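Tiempo de lectura: 2 min

Retno Raju escribió:
> Hola, lista. Estoy con el brazo que monto en casa y no consigo que
> abra la puerta de la lavadora: la pinza patina. ¿Cómo lo
> resolvéis en el taller? ¿Más fuerza o más maña?

¡Hola, Retno! Pues mira, más maña, aunque nos costó todo julio enterarnos (Zulkifli quería subirle la corriente a los motores y punto, y así acabamos con una carcasa rajada). Lo primero que cambiamos fue la aproximación: paramos a 30 cm, miramos con la cámara de la muñeca y solo entonces entramos.
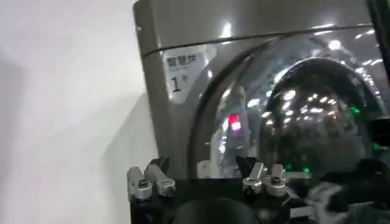
El problema gordo son los reflejos. El cristal y el aro brillan muchísimo, y nuestro detector, que se llama Wikell, se inventaba bordes por todas partes - ahora le hacemos descartar todo lo que caiga dentro del círculo y va bastante más fino. Son 600 líneas de código feísimo, pero te las paso encantado.

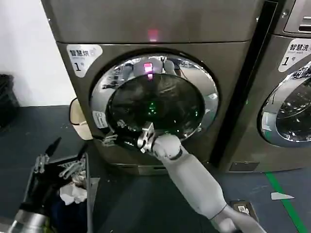 Para tirar, agarra por el borde inferior, cerca del tirador, y no tires recto, ¡sigue el arco de la bisagra! Nosotros lo partimos en 5 puntos y entre uno y otro aflojamos un poquito la pinza. 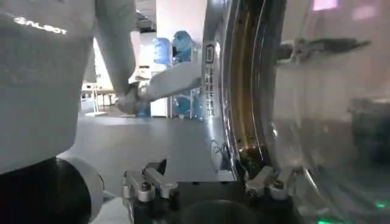
Puerta abierta, vista desde la muñeca, con el GALBOT a la izquierda.

Si te sigue patinando, dime qué goma llevas en los dedos y lo vemos. ¡Un abrazo!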